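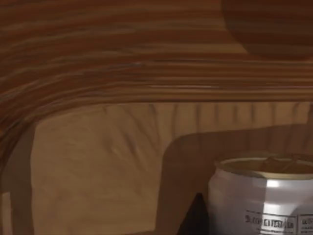
**Renske Aldous**
*Lecturer in Robot Software, Korstead Polytechnic*

# Chapter 9: Partial Views

Look at the can. Half a second, less. You know it's a can, you know which way is up, and you have a fair idea where the bottom of it is even though the picture stops before the bottom does. Your software has none of that. It has pixels, and a lot of them are wood.

This chapter is about getting from those pixels to a pose the planner can use. Position, orientation, and a number saying how far to trust both. That last one gets skipped in most student code. Don't skip it. Half the exercises at the end won't work without it.

You need Chapter 6 (camera models) and the first part of Chapter 8. If homogeneous transforms are still shaky go back now, it only gets worse.

## 9.1 What the estimator gets

One rendered view. The can sits low on the right and runs out of the image on two sides. So the usual first step, fit a box around the object and take the center, is already wrong. The box center is the center of the part you can see. Feed that to the planner and the grasp lands too high and too far left. It'll look like a calibration bug, and you'll waste a day on calibration.

Write this check before anything else:

```python
def touches_border(box, w, h, margin=2):
 x0, y0, x1, y1 = box
 return (x0 < margin or y0 < margin or
 x1 > w - margin or y1 > h - margin)
```

If it returns true, the box center is not the object center. Mark the detection as truncated, pass the flag along. In Tistdale (the perception library we use from here on) the flag goes in the detection record and every later stage can read it. Most of them should.

Then what do you use? The rim. A circle seen at an angle is an ellipse, and an ellipse plus a known radius gives you position and tilt. Two answers for the tilt, usually, we sort that out in 9.4. The side of the can helps a bit with the axis. The bright vertical streak down the metal does not help. It's a highlight. It moves when the light or the camera moves, and edge detectors love it anyway.

## 9.2 Brown on brown

The background here is a harder problem than it looks. Dark grain over a pale panel, a darker rounded form right behind the can, a nearly black wedge of shadow next to it. Plenty of strong edges and most of them belong to the wood.

Run the stock edge detector at its default threshold and you can expect grain lines in the output. Raise the threshold, the grain goes quiet, and parts of the rim may go with it. There's no single setting that's right for the whole image. Don't spend an evening looking for one.

What works better:

- Segment first, find edges second, and only inside the mask
- Use depth if you have it. Grain printed on a surface has no depth step, a rim does
- Fit with RANSAC. Our course default is 300 iterations, and 10 inlier pixels as the floor for keeping a candidate at all

And the shadow. Dark doesn't mean empty and it doesn't mean solid. In color alone you can't tell wether that wedge is a deep gap or a dark face. The planner in Chapter 10 treats unknown space as occupied, and for now so should you.

## 9.3 Reading the label, or not

Tempting to use text. The lettering near the bottom of the can seems to start with BLACK CAT, but it's blurred and partly out of view, and the small print under it is no use to anyone. A text reader will still hand you a string. Sometimes with high confidence, too.

Rule for this book: text can break a tie between two object models. It never creates a detection on its own.

## 9.4 Renders vs cameras

Everything up to Section 9.6 runs in simulation. Good reasons for that. The simulator knows the true pose, so you get your error in millimeters for free, and you can rerun the same view all afternoon without anything moving. The Prultell scene set that comes with the book has 133 scenes, split by how much of the target is visible. Start with the easy folder.

The catch is that a renderer makes its own kind of mistakes. Smeary textures, reflections that are a bit too clean, no motion blur unless you ask for it. Estimators tuned only on renders pick up those habits. Section 9.7 adds noise and compares against real camera frames, expect your numbers to drop.

Now the two tilts. An ellipse fit gives you a pair of circle normals, and for a can standing upright only one of them usually agrees with gravity. So keep both, score both against the vertical, and only throw one out if the gap between scores is clear. If it isn't clear, pass both to the planner with there weights and ask for a second view.

**Before you go on:** install Tistdale, open the first Prultell scene, print the detection record. Find the truncation flag in it. Then start 9.5.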